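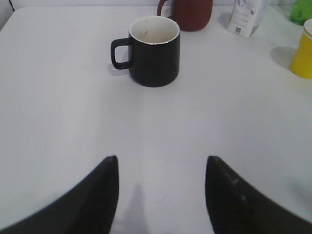
Minutes, Botcombe shared kitchen meeting, 11/27/19. Nazma Kumarasinghe chaired. The first item was mugs left out after use. Several people said the white table gets treated as a shelf, and the black mug with the white inside was raised again, standing there with residue marks in it and a reddish-brown mug right behind. Agreed that mugs go back in the cupboard at the end of each day, and that anything with stains inside gets a proper scrub first.

Cartons. Opened packets are also being left on the table. Agreed to write the opening date on each one and put it away. Nazma will leave a marker on a string by the fridge.

New mugs. The Chauvin office on the second floor has offered us 2 boxes of spares. Accepted, as long as they fit in the cupboard — the top shelf is already full.

Budget. The kitchen fund stands at $136 after the last coffee order. No change to the monthly contribution. The request for a new kettle was held over until February.

Dishwasher. Erkari quoted $900 for a replacement. Too much for this year. The lower rack still sticks, so please load heavy plates at the back.

Any other business. The Vidulix team asked to use the kitchen for a lunch. No objections, provided they wipe the table down after.

Meeting closed. Next meeting in February, date to be sent by email.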